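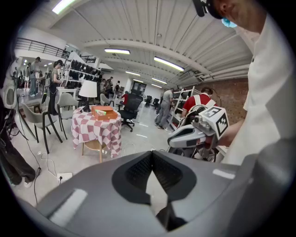 House Rules for Hand-Held Grippers, with Commentary

Riltance has a written standard for collecting demonstrations with hand-held grippers. It was nine pages long when I arrived and it is now four, which I consider my main contribution to robotics. The other contribution is this page, where the rules get pinned up next to a look at the floor they are supposed to govern. New operators get the link in their welcome message. Some of them even open it.

The floor in question is the big brick room at Usbridge, the one with the mezzanine railing and the shoe shelves. It gets furnished to look like places people live, shop and eat, and then everyone walks around it with a gripper in hand, doing chores for the benefit of a machine that will one day do them worse. Rule numbers match the current edition. Gaps in the numbering are rules that died, and they are not missed.

The room, mid-morning
One small round table in a red-and-white checkered cloth, a lamp on top, chairs all around it, and a good many people on their feet. Rule 1 is that the person at the station runs the station. If you want the lamp moved, ask. If you have moved the lamp already, say so before the next take, in a normal speaking voice.

The cube
The white block with the black square markers, on the body of the gripper. Rule 2: it stays clean, it stays square to its mount, and fingers stay off it. Tracking is only as good as those printed edges. A thumb over one face is enough to send your careful pick-and-place through the wall and into the parking lot, at least according to the plot. Wipe with a dry cloth. Spit is not a dry cloth, and yes, that sentence was added by request.

Jaws, white and gray
Rule 3: open and close fully five times before the first take of a session, and listen while you do it. A click is fine. A crunch goes to Ok-hee Ji's bench with a tag that says more than "crunchy." She would like the unit number and which jaw. She has asked nicely for most of a year and would prefer not to start asking the other way.

Mask and head strap or cap
Rule 5 is about what you wear. The strap goes on before the gripper comes out of its cradle, tight enough that a nod doesn't shift it. Masks are worn when two people work close together at one station. If the strap gives you a headache, stop and take it off. No episode is worth a headache, and the ones recorded with a headache are usually thrown out anyway.

Backpack harness
Both shoulders. Rule 6 is two words long and it is still the one I quote most. One-shoulder wear looks relaxed and swings like a barn door as soon as you reach for a low shelf. Adjust the straps for yourself each time; the last person was a different shape.

Cables on the floor
White cables on the floor, a white outlet with a black plug in it, and somebody's white sneaker in the same neighborhood. Rule 8 says cables run along walls or under covers wherever people walk. Teodor Lundgren wrote Rule 8. Teodor Lundgren also wrote the safety walk checklist that asks about cables in three separate places, so there is no claiming it slipped past you. If you see one in a walkway, you own it until it's sorted.

Chairs
Gray ones, one upholstered, plus a black mesh office chair on casters. Rule 9: furniture with wheels gets parked before a take and stays parked. We lost an afternoon of table-setting once to a chair that drifted a little further in each episode. The session log calls it "environmental variation," and I have never seen a chair so flattered.

The wooden box and the package on its lid
Rule 11 covers props. Every prop goes back to its start position between takes unless the task sheet says to vary it, in which case vary it properly. Nudging something an inch and calling it a new layout is a habit picked up from the old Nomuvholm kitchen set, where the counter was so short there was nowhere else to put anything. We have room now. Use it.

Black shoes, in rows
Rule 12: shelves are stocked to the task sheet before the session and checked by someone other than the person who stocked them. Pairs stay together. It's the least glamorous rule in the document, and it came out of batch 483, in which a great many left shoes were neatly shelved with other left shoes.

People walking through
Rule 14 lets you cross the room during other people's takes, provided you go behind the operator and keep moving. Backs turned and passing by is fine. Stopping to watch is another matter - you become furniture, and see Rule 9.

The ceiling lights
Fluorescent, all of them. Rule 15: they're on or they're off, for the entire session. Ask Altıntaş at the front desk for the switch key. The current record for continuous consistent lighting is 50 sessions, and it ended when someone wanted "a cozier feel" for the lamp task.

Corrections to the standard go to Ok-hee, extension 323. Complaints about the commentary come to me, and I read them in the order that suits me. Rule 16 is in draft and concerns snacks.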